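Progress report, period ending January
Genham Reading and Repair Rooms
To: Stonside Fund, small buildings program
From: Kaan Kozan, project lead

Short version first. Roof done. Heating not done. Reading room open four afternoons a week, repair room open on Saturdays only. Spending is under on labor and over on materials, see further down. We need a decision from you on the boiler before the spring payment, sorry to put that so high up but it's the thing that holds up everything else.
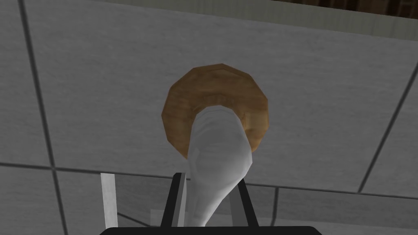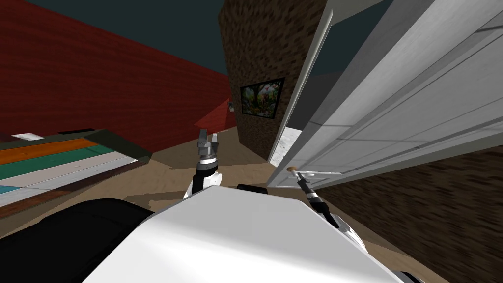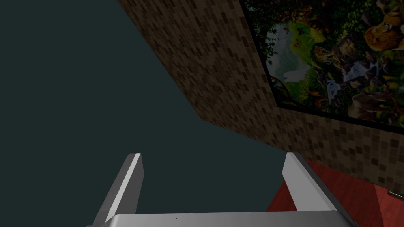

Roof. The north slope was the bad one, as you know from the last report. Baysal finished stripping it in October and the new battens went on the week after. We lost days to wind. The old slates were sorted on the ground, the good ones went back on the street side where people see them, and the yard side got new. Planning officer came by, looked up for a minute or two, signed. The gutter on the yard side is still the old one. It leaks at the second joint and I've asked Baysal for a price to replace the run. No price yet. I will chase.

The attic has stayed dry through the December rain. We left paper down under the worst spots and it came up clean, apart from one patch by the chimney which turned out to be condensation and not a leak – so Baysal says and I believe him. There's a vent going in there next month.

Heating. The problem. The boiler we budgeted for was a straight swap. When the old one came out the flue was found to be cracked from the first floor up, and the installer won't connect to it. Fair enough. Options as I see them:

Line the existing flue and go ahead with the boiler as planned. Cheapest on paper. Needs scaffolding back up for a few days, and we've just paid to take it down.

Move the boiler to the yard wall with a short flue straight out. More pipework, no scaffolding. Loses us the bike shelter.

Electric heaters in the two rooms and forget the boiler. Quick. Running costs are ugly, I've put the estimate in the spreadsheet.

I prefer the yard wall. The bike shelter can go out front, the parish has said it doesn't mind. If you agree I can have it ordered inside a week, and the installer has a gap at the end of February. If we miss that gap he's on a school job till after Easter. So please, a quick answer if you can.

In the meantime we're on borrowed oil heaters. They work but the reading room takes all morning to warm up, so that's why it's afternoons only. Attendence would be better with mornings, I'm sure of it, the parents with small kids ask every week.

Reading room. Open since November. 1,937 visits up to the end of the period, counted at the door with the clicker. Target was lower than that for the first quarter so we are ahead. Visits, not people – plenty of the same faces. Tuesday is the busy one, when the bus from Vundham stops outside on market day and people come in to wait for it going back. Quite a few of them now borrow. We put the large print on the shelves nearest the door for that reason and it's been the best single change we made.

Stock. The county sent 300 books on long loan, mostly crime and gardening, some picture books. Donations on top of that. We've stopped taking donations for now, the back corridor is full and the fire inspection is coming. Encyclopedias keep arriving anyway, left on the step.

Homework hour is running but small. Needs a second adult before we can advertise it. Two people have asked about it, checks are in progress. The after-school group from the Genham primary came twice before Christmas and the teacher wants to make it regular, first week of each month. I said yes subject to the heating.

Complaints. One about noise, one about the lack of a toilet on the ground floor. The toilet is in phase two, as agreed. I know it's a sore point. Until then people use the one upstairs, and anyone who can't manage stairs has to go over to the pub, where the landlady has been very good. Not a long term answer and I'd like it moved up the list if any money is left from the roof.

Repair room. Slower than hoped. The benches are in, the lighting is in, the sockets were signed off in December. We run Saturday mornings, ten till one. Lamps, toasters, zips, chair legs, a lot of radios. People like it. What we lack is anyone who can do sewing machines, and sewing machines are what gets asked for. Vundham has a man who used to service them for the mill and I'm going over to talk to him. Will report.

We had 7 Saturdays in the period, one called off for snow. Tool inventory is attached. The insurance covers portable appliance work but not microwaves, so we turn those away at the door, there's a sign now.

Had one item go back to its owner still faulty, a fan heater, and she was rightly annoyed. Nothing worse than that. We now test everything twice and write it in the book, with initials. The book was meant to be in use from the start and wasn't. My fault, I never ordered it.

Staffing. Part-time coordinator post was advertised in November and again in December. First round, no one suitable. Second round, 3 interviewed, one offered, accepted. Starts in Febuary, sixteen hours a week. That's later than the plan said so there is an underspend on salary which you'll see in the sheet. I've been covering the hours myself. Not claiming for it, but it's the reason this report is late and the last one was thin.

Money. Full figures in the spreadsheet, only the bits that need words here.

Roof came in over on materials. Slate went up between quote and order, and we needed more new ones than the survey guessed. Labor was under, Baysal charged for fewer days than he quoted. Between the two we're slightly over. Contingency covers it.

Scaffolding as quoted.

Electrics as quoted apart from the outside light, which was an extra. I approved it, it's a dark yard and people were using their phones to find the door.

Shelving under budget. The high school at Stonside was clearing out its old library and let us have the lot for the price of a van. Good solid stuff. Two bays need new feet.

Printing over, a little. Had to redo the leaflets when the opening hours changed.

Heating line unspent apart from taking out the old boiler. That's the money waiting on your decision. If the yard wall option goes ahead I'll need to move something across from contingency, figure in the sheet, cell marked yellow. Under the terms I think I need your written ok for that. An email will do?

Match funding. The parish has paid its second installment. The raffle and the quiz did well, the plant sale is in May. The brewery hasn't answered, I've written twice. I'd treat that as a no and have taken it out of the forecast so it doesn't flatter us.

Risks, same headings as last time.

Heating – high. See above.

Fire inspection – medium. The back corridor has to be cleared before they come. Skip ordered. The upstairs door closer needs replacing, part is on its way.

Damp in the yard wall – was high, now medium. Reading on the meter has dropped since the roof was done but I'd like another few months of it before saying more. If the boiler goes on that wall the installer wants it repointed first on the inside face. Small job.

Coordinator post – was high, now low.

Neighbors – low. The house next door was worried about the light in the yard, so it's been angled down and put on a timer. Off at nine. They seem happy.

What didn't get done. The website. The accessible entrance drawing, which is with the architect and has been since September. The volunteer handbook, half written. The survey of users, we printed it and then ran out of time before Christmas, will hand it out in February when the coordinator is in and somebody can sit with people who want help with the form.

Next period. Boiler in, if agreed. Mornings in the reading room from the first week the heating works. Gutter. Handbook. Survey. Second repair session on a weeknight, as a trial, provided we find enough people. I'd like to bring the entrance drawing to you in person when it finally turns up, it's easier to talk through with the plan on a table.

You asked last time if the building is getting used by people from outside Genham. Yes. Vundham mainly because of the bus, and a few drive over from Stonside for the repairs. We don't take addresses at the door so I can't give you a split. The loan cards have postcodes and I can get you something from those, it would only cover borrowers though. Tell me if that's useful and I'll pull it out.

You also asked for receipts for the skip and the van. Van is in the folder. Skip will follow when it's been collected and they invoice.

A visit would be welcome any time. Afternoons best, and bring a sweater. I'm in the building most days after two, the phone upstairs doesn't ring downstairs so try my cell.

Kaan Kozan

Attached: spreadsheet, tool inventory, Baysal's final invoice, copy of the planning sign-off, installer's letter about the flue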